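Chak-lun Tseng
2026-02-27

I worked the night audit at a hotel in Stevley for four years. People keep asking me what the job is, so I'm putting it in a thread.

The short version is that a hotel has to close its books every day, and it can't do that while guests are checking in and buying dinner. So it happens overnight. The person at the desk at that hour is usually the one doing it.

A hotel day doesn't end at midnight. Ours ended when I ran the close, usually at 2. Until then, anyone who walked in was checked in under the previous day's date. This confuses guests who show up after midnight and find they're being charged for a night they think is over.

If you know your flight lands late, book the night before the date on the clock when you arrive. Then call the hotel and tell them you're coming late. A note on the reservation is fine too, but a call is better.

The part people see is small. You check in late arrivals, hand out towels, take noise complaints and let in people who left their key upstairs. You do most of the paperwork between those things.

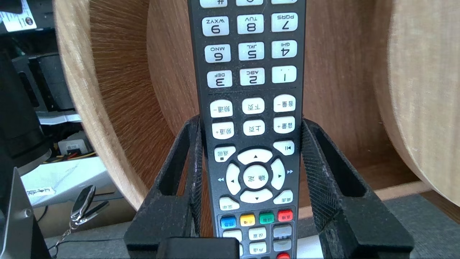 The paperwork goes like this. Print the list of everyone in house. Compare it with what housekeeping marked as occupied. Any room on one list and missing from the other has to be looked into before you close.

Most of the mismatches are dull. Someone left early and didn't stop at the desk. Someone moved rooms and the day shift forgot to move them in the system. Once in a while you have a guest in a room that the computer thinks is vacant, and you want to know that before you sell it to somebody else.

I did sell an occupied room once. It was 513. The couple I sent up there came back down very politely and told me there was a man asleep in it. He never woke up, as far as I know. I checked every mismatch twice after that.

Then you balance the cards. The total from the card machine should match the total in the hotel system. When it doesn't, you go through the slips one by one. A tip entered as a room charge was the usual cause, or a refund that got run twice.

Restaurant and bar come next. Ours closed out on a separate system called Zovia, which talked to ours most of the time. When it didn't, I typed the checks in by hand.

After that you post room and tax. That's the step where every occupied room gets its nightly charge. You can do it only once, and if the rates are wrong you'll be fixing them one folio at a time until breakfast. So you read the rate report first, all of it.

We had nearly 300 rooms, which made for a long report. I read it with a ruler under each line. My trainer, Boychuk, did it that way and I never found a better method.

Boychuk's other rule was to print the in-house list before the close, even if everything was running fine. If the system froze halfway through, that paper was the only record of who was in the building. Fire crews would want it too.

It froze on me twice. The second time was in April, with a full house and a tour group leaving early. I wrote departures on the back of the printout and entered them when the system came up again. It worked out, apart from one minibar charge I never did place.

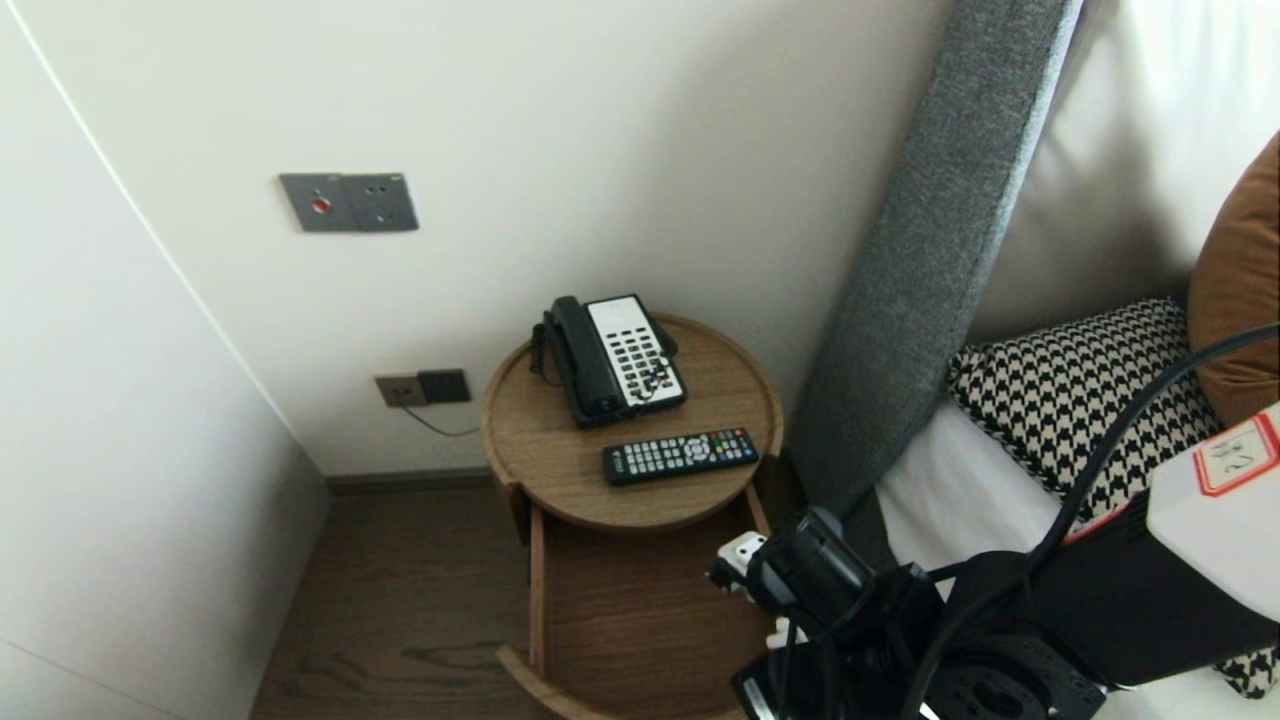 Wake-up calls. People still ask for them, more than you'd think. I wrote each one on a sheet as well as setting it in the system. If a guest didn't pick up, I tried again, and then I sent someone to knock. A missed wake-up call means a missed flight, and the hotel usually ends up paying for something.

No-shows are the last thing you deal with. If a guaranteed reservation hasn't arrived by the close, you charge the first night. I always went through those by hand – the same guest is sometimes already in house under a spouse's name or a company name.

It was also my least favorite part. I waived a few when somebody called with a real reason, and I wrote the reason down so the manager wouldn't have to ask me.

A few things about the hours. I slept better going to bed right when I got home than I did waiting until noon. I ate a real meal before the shift and something small around 4, and stayed off coffee after that. Other people do the opposite and say it's fine.

Days off were harder than the nights. You either stay on the schedule and see no one, or flip back and feel bad for half the week. I never solved that one.

Pay was a little above the day desk. At the sister property in Wiltitz there was no difference at all, and they had trouble keeping people. Ask about the night rate before you take the job, and ask whether you'll be alone in the building.

If you're thinking about applying, you don't need accounting. You need to be able to add a column of numbers while being interrupted, and then start it over without getting mad.

Someone asked whether I'd go back. Maybe for weekends. I do payables for a flooring company now and the month-end close feels very familiar – same checking, better lighting.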